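Progress report to the Aker Fund: the Bhattacharjee Street reading room, second period

Dear Rosine,

It has been a really good stretch for us, and I'm glad to be writing this one. When I sent the last report the reading room had shelves, a leaky radiator and a lot of boxes. Since February it has readers!

Opening hours. We are now open four afternoons a week, until 7 p.m., up from two. The later closing was Corentin Chauvin's idea and it has made a big difference for parents coming off the day shift at Raltlow. The hour after five is now our busiest, and on rainy days every chair near the window is taken (people have started bringing cushions).

The collection. With the book money from your grant we bought large-print novels, bilingual picture books and a good run of repair manuals, which go out faster than anything else we own. The donated books from the old Grurumow school library are sorted at last. That brings the catalog to more than 3,000 titles. A fair number of the school atlases were too out of date to lend, so the drawing club has them and is cutting them up happily.

Homework table. Thibault Delorme runs this and I can't say enough about how well it's going. 50 children have signed up. He pairs older students with younger ones for reading aloud, and several of the older ones have asked to keep going through the summer. Math help is still thin. We would love one more person who is comfortable with fractions and beyond.
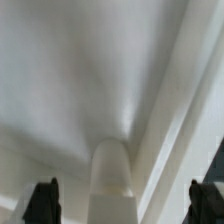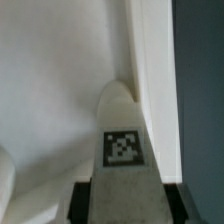

Story evenings. Régis Fleury has held four of these so far, two in French and two in English, with soup afterward. The French ones brought in grandparents who had never come through the door before, and one lady stayed to help us label the cookbooks. We spent a little over plan on soup bowls and a little under on posters, so the line comes out even.

What went slower than planned. The online catalog isn't ready. We can search it at the desk, but readers can't yet look things up from home, and holds are still kept in a paper notebook. Thierry Gaillard has moved the old records over and is now cleaning up the author names, a long job (one poet was in there under five spellings). The outside book drop is also waiting on a permit from the city. I've moved its installation to the next period and left the money for it untouched.

Next period. We want to start lending boxes to the two day care centers on the hill, get home searching working, and try a Saturday-style family session during the school break. I'd also like to talk with you about moving part of the furniture line into large-print books, as the waiting list for those keeps growing. The updated budget sheet is attached, with the requested change marked in the last column.

With warm thanks from all of us at the reading room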